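Humidity Control in Small Archive Stores: Notes from the Sturnier Project

The following account records the work carried out at the Sturnier map and document store between spring and August.

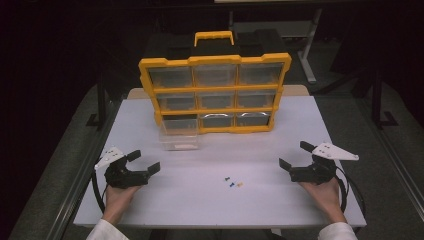

Background to the project

The Sturnier collection consists of 3,319 items, most of them survey maps, parish registers and bound correspondence. Until last year it was housed in a converted office on the ground floor of the Volstead building. The office had ordinary radiators and a window facing south, and relative humidity moved with the weather outside. An inspection identified 284 items with cockled paper or lifting pigment, and the owners asked us to specify a dedicated climate controlled room.

Choice of room

The former strong room was selected. It has thick internal walls, no windows and a floor area of 682 square feet. Its one disadvantage was the door, which had warped and admitted air from the corridor at all times. We replaced it with an insulated door and a compression seal before any equipment was ordered. Owners of similar buildings are advised to do the same, as a cooling unit sized for a leaking room will be too large once the leak is repaired, and will switch on and off too often to remove moisture properly.

Equipment and settings

Cocco supplied the cooling unit and a separate desiccant dryer. Prindov supplied the monitoring sensors, which are placed at floor level and above the top shelf. The room is held at 61 degrees Fahrenheit and 45 percent relative humidity. Collections that include photographic film will require a lower temperature, and the two should not share a room without expert advice.

Moving the collection

Items were brought in over 2 weeks, in closed boxes, and left unopened for a day after arrival. Adelmo Tedesco, who supervised the move, asked that the maps be transferred last, once readings had remained steady with the shelves partly loaded. This added three days to the schedule.

Readings since August

Relative humidity has remained within three points of the set level. The largest change followed a long visit by the binding staff, and the room recovered overnight. The filters will next be inspected before the heating season.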